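Ledden site, upkeep of the hand-held grippers
Minutes of the monthly maintenance meeting, May

Present: the two collection leads, the repair bench, the software desk, the person from Panganiban who looks after spare parts. Stemis joined by phone from 10:15 and left before item 6.
Minutes taken by: repair bench

1. Minutes of the last meeting

The minutes were accepted with one correction. In item 3 it was written that the finger pads of unit 4 were exchanged. It was the complete fingers that were exchanged, on both sides. The service card of unit 4 is already correct.

2. State of unit 4

Most of the meeting was spent on this unit. It is the one used for the clothes work in homes, and it closes more often in one day than the units for kitchen work. The repair bench reported that the fingers did not meet evenly any more. When the gripper was closed on nothing, the tips touched at the upper side first and a small gap stayed at the lower side. With a thick towel this makes no difference. With a thin fabric it does, and the collection leads confirmed that thin pieces slipped out on several occasions.

The unit was opened on the bench on Sunday. Findings:

The pivot pins at the lower ends of the arms were dirty. Lint from clothes had gone in between the arm and the washer and had become a hard ring together with the old grease. After cleaning, three of the pins turned freely. The fourth was still stiff and was replaced from stock.

The pins near the fingers were in good order. They were cleaned and put back without grease, as agreed in the winter.

The finger screws on the left side were not tight. The repair bench thinks this is the main cause of the gap, but cannot be sure, as the stiff pin was corrected at the same time.

After assembly the gripper was closed 153 times on the test strip and the gap did not come back. The leads asked if this number has a meaning. The repair bench explained that the plan was 150 and the counter was read late.

3. Check with soft items

The leads wished to see the unit with real clothes before it goes back to daily use, and this was done in the apartment at Gitwood. The order of work was the usual one: close the fingers on the bunched end of the piece, wait one second, lift slowly, hold, lay down, open. Light sportswear was included on purpose.

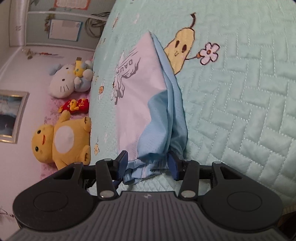 Of 100 lifts, 97 were written down as good. In the other three the fabric was held at first and slid out during the lift. All three were with the same piece, a very smooth scarf, and the old fingers had trouble with the same scarf too. The leads accept this result. Unit 4 is released for use.

One lead mentioned that the handle side is now slightly harder to press than before. The repair bench will measure the force with the spring scale and compare it with unit 2. If the difference is large, the new pin will be taken out and looked at again.

4. Cleaning routine

It was discussed how often the arms must be cleaned when the work is with clothes and bedding. Until now the rule was once per month for all units. The repair bench asked for once per week. The leads said this is too much on the days when a unit travels, because the unit then comes back late in the evening.

Agreed as follows. Units that work with fabric are cleaned every week with the soft brush, without opening them. It takes a few minutes and the person who has the unit can do it. The full cleaning with the pins removed stays monthly and is done only at the bench. Please do not blow compressed air into the joints. It pushes the lint deeper.

The software desk reminded everybody that after any work on the fingers or arms the open and closed positions must be set again. For unit 4 this was done, but the new values were saved only on the bench laptop. They were copied to the shared folder during the meeting.

5. Spare parts

Panganiban has delivered the pins in both sizes. The longer pins came in the same bag as the shorter ones, and they are easy to mix up. They will be sorted in two boxes with labels. A long pin in the upper place can rub against the finger, so please check before tightening.

Finger sets: two sets are left. Stemis asked if the softer finger material could be tried for clothes. The repair bench has no objection, but only on one unit, and with the old set kept in a closed bag so that it can be put back. Stemis will ask for the delivery time and give an answer by mail.

Thread lock: the bottle on the bench has dried. A new one is to be ordered together with the brushes.

6. Service cards

Some cards are not complete. For unit 2 there is no entry for the last exchange of the fingers, although the fingers are clearly new. The card must be filled in the same day, also when the work is small. A tightened screw is also work. The loose screws on unit 4 would possibly have been found earlier if the card had shown when they were last touched.

The leads asked for a line on the card for "felt different in the hand". The repair bench agrees and will add it under the remarks.

7. Actions

Repair bench: measure the closing force of units 2 and 4. Sort the pins. Change the service card.
Collection leads: weekly brush cleaning for fabric units, starting now. Keep the smooth scarf apart for later tests.
Software desk: write a short note on how to set the open and closed positions and put it in the shared folder.
Stemis: delivery time of the softer fingers.
Panganiban: thread lock and six soft brushes.

8. Other matters

The good lamp from the bench is still at Gitwood. It should come back with the next transport.

The next meeting is in the small room, at the same time. The meeting closed at 11:40.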